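Presupuesto para una segunda celda de dos brazos: ¿qué se me olvida?

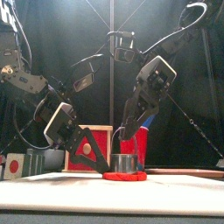
Puesto actual: dos brazos, cámaras de muñeca y cámara cenital en poste.

golob_o
Buenas. Tenemos que pedir la segunda celda antes de que cierre el ejercicio, en septiembre, y quiero que salga igual que la primera para que los datos de una valgan para la otra. Los brazos y las pinzas ya los tengo ofertados por Varnberg. Lo que me preocupa es el resto: poste, pinzas de sujeción, tela negra, luz de arriba, cables, repuestos de dedos y los objetos de la mesa. Para todo eso me dejan 600 euros. ¿Lo veis suficiente?

h_ionescu
Depende de si en esos 600 metes las cámaras. Si las metes, no llega.

golob_o
No, las cámaras van en otra partida, con los brazos. Perdón, no lo puse.

h_ionescu
Entonces llega, pero justo. Mira primero los cables. En la foto tienes uno haciendo un bucle que baja hacia la mesa por detrás de las piezas de la izquierda y otro muy abierto en el brazo derecho. Yo pondría portacables desde el principio y cables a medida. En nuestro taller los compramos después y pagamos dos veces.

salazar.rodel
No estoy de acuerdo con lo del portacables. En brazos de este tamaño le quita recorrido a la muñeca y acabas desmontándolo. Un bucle generoso bien sujeto en el eslabón de arriba funciona y cuesta dos bridas. Lo que sí compraría son cables de repuesto del mismo largo. Nosotros estuvimos 14 días parados por uno que no tenía nadie en stock.

h_ionescu
Dos bridas y un enganchón con un vaso, también. Pero vale, cada uno con lo suyo. En lo del repuesto coincidimos.

enieminen
Yo preguntaría otra cosa: ¿qué tareas va a hacer la segunda? Si es lo mismo, coger y colocar lata, vaso y bloques, los objetos son baratos, pero cómpralos ya y por duplicado. Nosotros usábamos un vaso rojo que dejaron de vender y el sustituto era más ancho. Hubo que repetir una tanda entera de grabaciones. Lo mismo con cosas como esa caja de madera del pomo redondo: cuando se rompa, a ver dónde encuentras otra.

golob_o
Las mismas tareas, sí. Lo del duplicado no lo había puesto. La caja es la pieza más cara de la mesa. El posavasos rojo lo compró un compañero y ya no sé dónde.

silvan_a
Una pregunta sobre la lata. Es muy reflectante y con luz desde arriba se llena de brillos. ¿No os molesta en las cámaras de muñeca? Si os molesta, reserva algo para un difusor. Nosotros compramos uno de Drandden por unos 90 euros y no lo hemos tocado desde entonces.

golob_o
A veces, sí. Pero si pongo difusor en la nueva tengo que ponerlo en la vieja, o dejan de ser iguales.

silvan_a
Pues dos difusores.

salazar.rodel
O ninguno. Si quieres que los datos valgan para las dos celdas, no cambies la luz ahora. Gasta eso en dedos de repuesto, que es lo que se desgasta.

enieminen
Discrepo a medias. Si vais a cambiar la luz algún día, el momento es al comprar la segunda. Dentro de un año tendréis el doble de grabaciones con brillos. Y mira también el tablero: si el blanco nuevo es de otro tono, ya no son iguales por mucho que cuides la luz.

golob_o
He rehecho la hoja con lo que decís: cables de repuesto, objetos por duplicado, dedos, dos difusores. Sin portacables. Me sale 614.

h_ionescu
Te pasas por 14. Quita la tela y usa la que os sobrara de la primera.

golob_o
No sobró nada. Voy a pedir precio del poste en Berisha, que el de Fluvutlow me parece caro para lo que es. Si baja un poco, entra todo.

salazar.rodel
Fíjate en que la abrazadera de la cámara sea la misma. Si el poste es de otro diámetro no te cierra y tienes que comprarla aparte.

golob_o
Apuntado. Mido el poste mañana por la mañana y pido la oferta con ese diámetro.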